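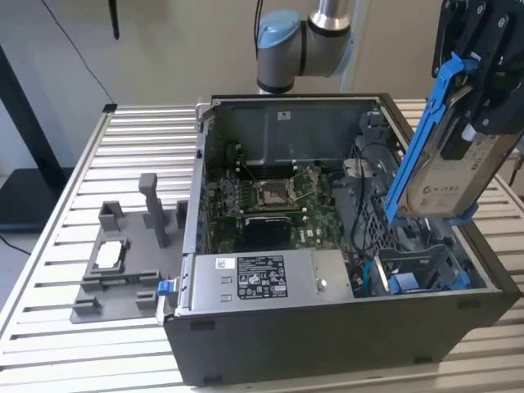

Getting a hard drive caddy back into an old Dell tower

Afonso Quintela
I've got an old Dell desktop on its side with the cover off. The drive is in one of those blue plastic caddies and I can't get it to click into the grey cage. It goes most of the way and stops. Do I need screws? It's only a 40 GB drive but I'd like to keep using it.

Zornier
No screws on the ones I've worked on. The caddy rails do the holding. Take it right out and check three things:

- both rails are sitting flat against the sides of the drive
- the drive is the right way around, with its connectors facing the cables
- no cable has slipped down into the bay

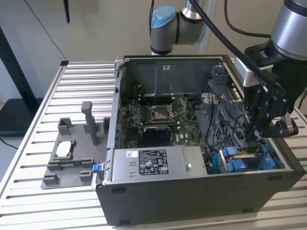 Black power leads like to sag into the cage when the case is lying down, so tuck them back toward the power supply first. Then slide the caddy in straight and press on both sides evenly. If it still stops, don't force it. The clips snap and a used caddy was 18 dollars when I bought one in September.

While you're in there, if the CPU is out, keep your fingers and loose screws away from the socket. Bent pins are a pain to fix.

Dunstan
Had the same thing, mine was in upside down. Flipped it and it went in.

Contact us | Copyright Tritedgate Community Help | Back to top
This site uses cookies. By continuing to browse you accept our cookie policy.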